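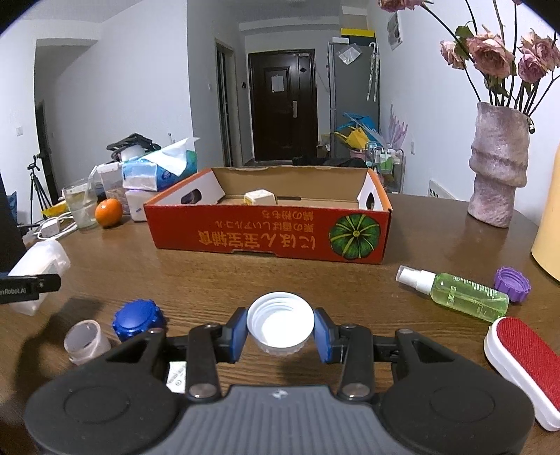
Flokton Hand Tool, Two-Finger
Page updated 19 August 2018
Supplied by Drudside. Demonstration units only until September.

Drudside asked us to list the Flokton as a "complete skill capture system." We have it under hand-held grippers, where it will stay until somebody shows us the rest of the system. What follows comes from the maker's sheet and from the open day, which Renu Dwivedi and Aqeel Bhutto attended for us.

What you get
One hand-held gripper with two fingers driven through linkage arms
Blue finger pads, fitted
Spare pads, one pair
Printed setup card
Carry bag (ours had a broken zipper)

What we saw at the open day
The demonstration was held at a dining table in an apartment, with the household's things left on it. We liked that more than we expected to. Most open days we go to use foam cubes on a clean bench, and you learn nothing from a foam cube.

The task was bottle caps. A white screw cap with a ribbed edge sat between the blue pads, open side up, so you could see the thread inside. It's a fair test of a grip. The cap is round and the pads have to meet it squarely from both sides. A blue cap with a knobbed edge and a purple one with a notched rim were on the same table, along with a spray bottle of green liquid and an orange.

Kumiko Tamura ran the session for Drudside and was patient with questions. By her count the tool made 90 picks and dropped 3 caps. Aqeel's notes have more drops than that, but he was counting the times the cap slid and was caught again, and she wasn't. Ask which way of counting is being used before you compare this with anything else.

Nothing we were shown was done by a robot working alone. A person holds the tool, a person decides where the fingers go, and the claim is that a machine will later learn from the recordings. Maybe it will. We asked to see a machine doing the cap task from those recordings and were told September.

Claims we can't back up
"Works with any household object." We watched caps. Renu asked for the orange and the session ran out of time.
"No training needed." Haruna Shibata, who came with a party from Tollberg, took a good while to get her first clean pick. She has used other tools of this kind.
"All-day comfort." Renu's wrist was sore after one turn. The sheet gives no weight, and we have asked twice.

Pads
The pads are the part we'd buy again. They are sold separately and can be changed without taking the arms off. Kenta Hirano at Iwasaki has a set on a different gripper and tells us they wear at the tip first. He wouldn't guess at a service life and neither will we.

Prices
Gripper with bag and one spare pair of pads: $252
Gripper alone: $181
Demonstration units are final sale – no returns, no exchange for the September version.

Should you order one?
If you already collect this sort of recording and need another hand tool, it's reasonable value at the lower price. If you want caps put on bottles, buy something else. Orders through the desk, and please say whether you need the bag.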